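July, late

Mariann Kerekes has been at me again about folding. She swears that if you fold a cloth in thirds and stand it on end in the drawer, the whole kitchen somehow sorts itself out. I have my doubts. I gave it 15 minutes after supper, with the radio on, and got through two tea towels and the old apron before I lost patience.

The black ones are the worst. They show every bit of fluff and they won't hold a crease – you press one side down and the other puffs up again. Mariann says I'm buying the wrong sort. She gets hers from Skestlow, 20 to a pack, and I'm to believe they practically fold themselves. We shall see. I've heard the same about the Bovora pegs, and those are in the bin.

I still don't see what's wrong with a heap. My mother kept a heap all her life and could find any cloth in it with her eyes shut. Anyway, I've said I'll try until the end of the month, mostly so that she'll talk about something else on the bus.

The black cloth on the speckled top, one edge rolled over and the rest all creases:
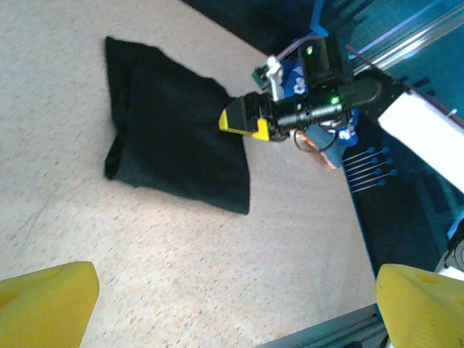

July, the morning after

Drawer won't shut.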